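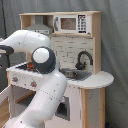
**Slamet Sopacua**

Parada de protección por par en el codo, código 471, en un brazo con controlador Junau. Salta al retraer el antebrazo, con el codo delante de los fogones de la cocinita y la puerta blanca de la izquierda abierta. Carga calibrada. ¿Subo el umbral?

**pirkent_mto**

No. Mira primero si el registro da contacto o error de seguimiento. El 471 agrupa los dos.

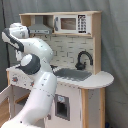

Si es seguimiento, baja la aceleración y repite 100 ciclos sin tocar nada más. Con el umbral subido, un choque real se detecta tarde.
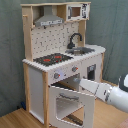
*Zikuvside · Equipo de Seguridad de Células*

**goodwin77**

A mí me pasaba igual y era el cable. Reinicia.

**Slamet Sopacua**

Error de seguimiento. Con menos aceleración, dos paradas en 100 ciclos. Sigue abierto.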